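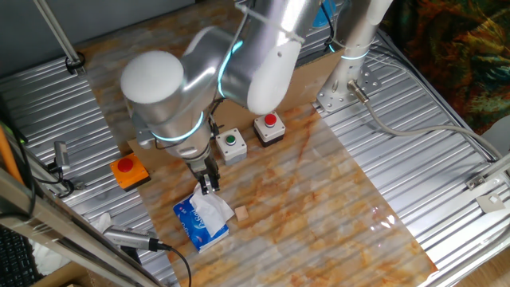
Tissues, a small wooden cube and three push-button boxes on a marble-patterned surface, Pallville.

The Order of Small Things

Workplaces are usually judged by their larger purchases. Annual reports list floors, lighting and heavy equipment, and visitors are shown the same items in the same sequence. Far less is written about what lies on top of a work surface during an ordinary day, although staff spend much of that day reaching for it, moving it and looking for it.

The Pallville Center began a review of its shared work surfaces on 16/04/2024. The review covered eight tables and asked a plain set of questions about each one. What is kept on the table? What is placed there for the length of a task and then taken away? Who may move it? The findings were circulated to members in June, and several of them deserve a wider audience.

The first concerned coverings. Many of the Center's tables have ridged metal tops, which are strong and easy to fasten things to but are a poor resting place for anything small. A block or a screw can settle into a groove, and a sheet of paper laid over the ridges cannot be written on. Covering part of the top gives the table a smooth area with a clear boundary, and most teams had already arranged this for themselves before the review started.

Opinion was divided on pattern. The purchasing guide issued by Dideck, from which the Center orders much of its bench material, offers plain gray as the standard choice. Several teams preferred a marble pattern in cream and rust tones, and their preference was recorded without objection. Veining of this kind gives a work area a domestic character, closer to a kitchen counter than to a shop floor. It also shows at once where the covered area stops and the bare metal starts.

A pattern does carry a practical cost. Pale wood and tan cardboard are close in color to parts of the marbling, and a small item of that kind can be overlooked when a table is cleared. The review recommends that the last person at a patterned surface pass a hand across it before leaving. Teams with plain coverings were asked to do the same, for the sake of a single rule.

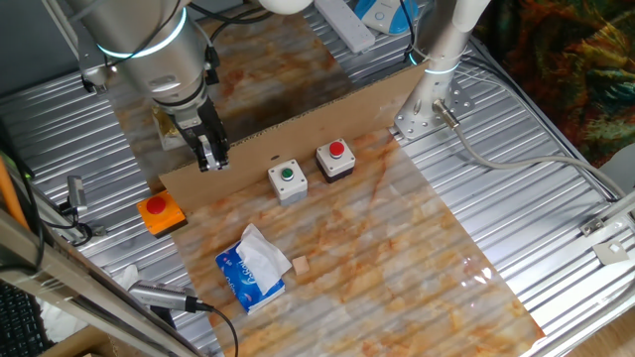
Marisol Kapoor disputes the preference for pattern and has asked that her view be set out in full. She holds that a work surface should be the least interesting thing in the room, that a printed stone effect draws attention away from the objects resting on it, and that a team wanting warmth in its surroundings would do better to look to the walls. She accepts that marble hides minor stains, and regards this as a further argument against it. "A stain that is seen is a stain that is wiped," she wrote in her submission.

The Center has taken no formal position. Both kinds of covering remain on the order list, and the matter will be considered again when the present stock is used up.

There was broader agreement on cardboard. A single brown piece can serve as a low partition, a tray or a temporary label, and it can be cut to a new size in the time it takes to find the scissors. Its weakness is that it tends to stay. The review found pieces of cardboard that had been on one table for 80 days with no owner willing to claim them or throw them away. Members are now asked to write the date on the underside of any piece they intend to keep. Undated pieces go to recycling at the end of the week.

Push buttons were discussed at greater length. Small button boxes in orange and in lighter housings have become a familiar sight on the Center's tables, with caps in red or green. They are light enough to be carried from place to place, and therein lies the difficulty. The review asks that a button box be put back in its agreed position after it has been moved, with its cap facing up and nothing stacked in front of it. Color alone was judged an insufficient guide. Where two boxes on the same table have red caps, each should carry a written label stating its use, and new staff should be shown both on their first morning. 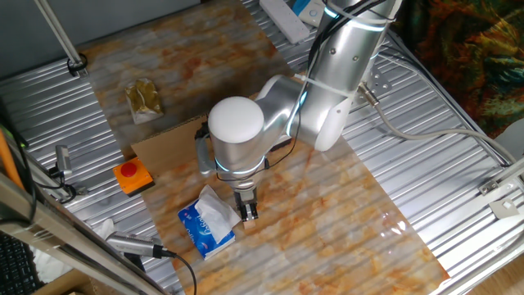

Dilruba Weerasinghe
Features Editor

Tissues received a section of their own, at the request of five teams. Blue and white packs are bought in quantity through Antunes, and the Center expects to use 2000 of them in the coming year. They are set out for hands and faces, and are taken up in practice for wiping lenses, cushioning small parts and mopping up coffee. The review makes no attempt to forbid these uses. It does ask that used tissues and crumpled paper be put in the bin and kept off the table edge, where they are easily taken for something still wanted.

The same section deals with small plastic bags. A clear bag shows that it holds something and frequently fails to show what. Each should be labeled with its contents before it is put down, including bags that are expected to stay on the table for only a few minutes.

Loose wooden blocks proved harder to assign. They belong to no particular team, they are seldom entered on an inventory, and they are missed as soon as they disappear. A shallow drawer unit supplied by Mitamach has been installed beside the main door, and its top drawer is reserved for blocks of all sizes. Members who have been keeping a private supply – the review suggests that there are several – are invited to return it.

Copies of the full review may be consulted at the Center's front desk. Comments on the covering question should be submitted in writing and should state the table to which they refer.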